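Notebook – knit finishing, Prurnbridge
26 October 2018

Striped crewneck, size M sample, yarn from Irkine. Second entry on this garment; fiber and gauge notes are in the first.

Weight before soaking 230 g. Water at room temperature, 20 minutes, no agitation. Wool wash from Pretenik, half the dose on the bottle. Pressed in a towel, then laid out flat overnight in the small flat upstairs, as the drying racks are taken by Stojan's blankets until November.

Measurements still to be taken by Nataša: chest, body length, both sleeves, cuff width. Use the steel rule, not the tape. The tape has stretched and reads short over anything longer than an arm.

Points to settle before folding:

Body needs smoothing from the shoulders down. Work with flat hands and do not pull on the rib. The stripes are the guide – if they run straight across, the fabric is square.

Lower right corner is turned in. Open it before measuring length, otherwise the hem figure is useless.

Surface lint to be lifted with the soft brush. No roller; Bontu tried one on the last sample and it raised the nap.
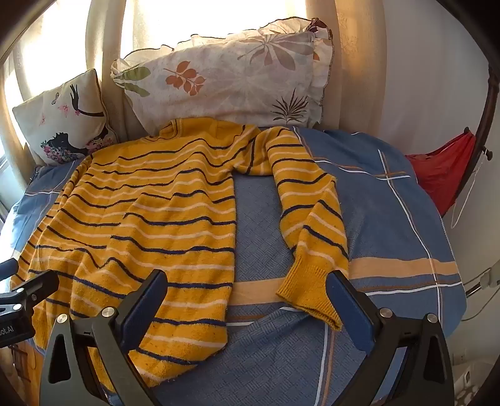 Striped sample on the bed, before smoothing. Right sleeve clear of the body, creased near the elbow.

Collar rib is partly upright. Leave it alone until the body is square, then ease it down and steam from 100 mm, cloth between.

Folding: sleeves across the back, body in thirds, tissue in the first fold only. Zorica wants it in the drawer – no hanger, the shoulders grow.

Ask Ragnheiður whether the Obradović order keeps the wide cuff. If so, the rib count goes on the spec sheet before the next sample is cast on.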